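Bewerbungsverwaltung Nudcombe – Handbuch für Zulassungsstellen

4 Bewerbungsrunde einrichten und eröffnen

Dieser Abschnitt richtet sich an Sachbearbeiterinnen und Sachbearbeiter mit der Rolle „Rundenverwaltung“. Die Rolle „Einsicht“ genügt nicht; die beschriebenen Menüpunkte werden dann ausgegraut dargestellt. Zur Vergabe von Rollen siehe Abschnitt 2.

4.1 Voraussetzungen

Vor dem Anlegen einer Runde müssen folgende Angaben vorliegen:

– Studiengänge mit gültigem Schlüssel und Zulassungszahl
– Beginn und Ende der Bewerbungsfrist
– Liste der Pflichtunterlagen je Studiengang
– Gewichtung der Auswahlkriterien laut Satzung
– Zugangsdaten für den Notenimport aus Lallivum (falls genutzt)

Hinweis: Fehlt die Gewichtung, lässt sich die Runde zwar speichern, aber nicht eröffnen. Der Status bleibt auf „Entwurf“.

4.2 Runde anlegen

1. Im Hauptmenü „Runden“ > „Neu“ wählen.
2. Bezeichnung eintragen. Erlaubt sind 80 Zeichen einschließlich Leerzeichen. Umlaute sind zulässig, Schrägstriche nicht.
3. Rundentyp festlegen: „Hauptverfahren“, „Nachrückverfahren“ oder „Höheres Fachsemester“. Der Typ kann nach dem ersten Speichern nicht mehr geändert werden.
4. Studiengänge aus der linken Liste in die rechte übernehmen. Mehrfachauswahl mit gedrückter Strg-Taste.
5. Fristbeginn und Fristende eintragen. Die Uhrzeit wird in Ortszeit der Hochschule geführt.
6. „Speichern“ wählen. Die Runde erscheint mit dem Status „Entwurf“ in der Übersicht.

Achtung: Fällt das Fristende auf einen Sonntag oder einen gesetzlichen Feiertag, verschiebt das Programm die Frist nicht selbsttätig. Der abweichende Termin ist von Hand einzutragen.

4.3 Pflichtunterlagen zuordnen

1. Runde öffnen, Registerkarte „Unterlagen“ wählen.
2. Studiengang markieren.
3. Unterlagenarten ankreuzen, etwa Hochschulzugangsberechtigung, Sprachnachweis, Motivationsschreiben.
4. Für jede Art den Dateityp und die Höchstzahl der Dateien angeben. Vorbelegt ist PDF mit einer Datei.
5. Bei Bedarf „Für alle Studiengänge übernehmen“ wählen. Vorhandene Zuordnungen werden dabei überschrieben.

Motivationsschreiben können als Datei oder als Texteingabe verlangt werden. Für die Texteingabe ist eine Mindestlänge von 200 Wörtern voreingestellt. Der Wert gilt je Studiengang und kann auf null gesetzt werden, wenn keine Mindestlänge vorgesehen ist.
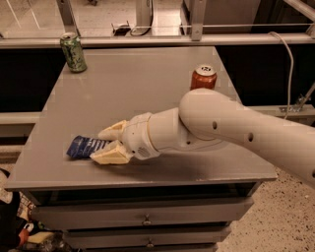

Eine nachträgliche Änderung der Mindestlänge wirkt nur auf Bewerbungen, die noch nicht abgeschickt wurden. Bereits eingegangene Schreiben bleiben gültig und werden nicht erneut geprüft. In der Bewerbungsliste sind sie mit dem Vermerk „Altregel“ gekennzeichnet.

4.4 Auswahlkriterien gewichten

1. Registerkarte „Auswahl“ öffnen.
2. Je Kriterium den Anteil in Prozent eintragen. Die Summe muss 100 ergeben.
3. Umrechnung ausländischer Noten wählen. Zur Verfügung stehen die Standardformel und die hausinterne Tabelle.
4. Rangfolge bei Punktgleichheit festlegen. Es können bis zu 4 nachrangige Kriterien angegeben werden. Besteht danach noch Gleichstand, entscheidet das Los.
5. „Probelauf“ wählen. Das Programm rechnet mit den mitgelieferten Testdatensätzen und gibt eine Rangliste aus.

Hinweis: Der Probelauf verändert keine Echtdaten. Die Rangliste wird beim Schließen des Fensters verworfen und muss bei Bedarf vorher exportiert werden.

4.5 Notenimport aus Lallivum

Der Import setzt eine freigeschaltete Schnittstelle voraus.

1. „Einstellungen“ > „Schnittstellen“ > „Lallivum“ wählen.
2. Kennung und Schlüssel eintragen, „Verbindung prüfen“ wählen.
3. Paketgröße festlegen. Vorbelegt sind 200 Datensätze je Abruf.
4. Zeitplan wählen: manuell, stündlich oder täglich um 3 Uhr.
5. Feldzuordnung kontrollieren. Nicht zugeordnete Felder sind gelb hinterlegt.

Meldung „L-07 Schlüssel abgelaufen“: Neuen Schlüssel anfordern und Schritt 2 wiederholen.
Meldung „L-12 Datensatz unvollständig“: Bewerbung öffnen, fehlende Note manuell nachtragen, Beleg anhängen.

Achtung: Von Hand eingetragene Noten werden beim nächsten Abruf überschrieben, sofern das Feld „Sperren“ nicht gesetzt ist.

4.6 Runde eröffnen

1. Runde in der Übersicht markieren und „Prüfen“ wählen.
2. Fehlerliste abarbeiten. Warnungen verhindern die Eröffnung nicht, Fehler schon.
3. „Eröffnen“ wählen und die Rückfrage bestätigen.
4. Portalseite in einem zweiten Browser ohne Anmeldung aufrufen und die Anzeige der Studiengänge kontrollieren.

Mit der Eröffnung wechselt der Status auf „Offen“, sobald der Fristbeginn erreicht ist. Bis dahin lautet er „Geplant“. Eine geplante Runde kann über „Zurückziehen“ wieder in den Entwurf versetzt werden. Bei einer offenen Runde ist dies nur möglich, solange keine Bewerbung eingegangen ist.

4.7 Mehrfachbewerbungen

Bewirbt sich eine Person für mehrere Studiengänge derselben Runde, legt das Programm eine gemeinsame Personenakte an. Unterlagen, die in mehreren Studiengängen verlangt werden, müssen nur einmal hochgeladen werden. Die Reihenfolge der Wünsche wird im Feld „Priorität“ geführt und kann bis zum Fristende geändert werden.

Doppelte Akten entstehen, wenn zwei E-Mail-Adressen verwendet wurden. Zum Zusammenführen beide Akten markieren und „Akten“ > „Zusammenführen“ wählen. Die ältere Akte bleibt führend. Der Vorgang kann nicht rückgängig gemacht werden.

Weiter mit Abschnitt 5, Bescheide erstellen und versenden.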